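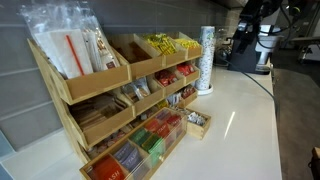 Shaimaa Kamel asks whether sweetener and sugar can share a bin if the colors differ. They can, but mixed bins get dug through and the packets tear. Keep one type per bin.

Fill height: packets should stand up to 3 cm above the front lip. Higher stacks slide forward when one is pulled.

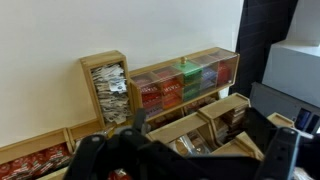 Tea needs a closed compartment, as paper envelopes pick up odors from coffee. Sort by blend and keep each stack facing the same way. In a clear acrylic case with pinkish-red, orange-red, green and blue-purple stacks side by side, a low blend is spotted without lifting anything. Wipe the acrylic with a damp cloth, no ammonia.
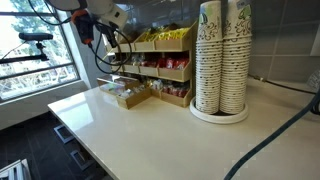 Refill from the back of each bin and move older packets forward. Every 15 days, empty the lower bins, brush out loose sugar and let the wood dry fully before restocking.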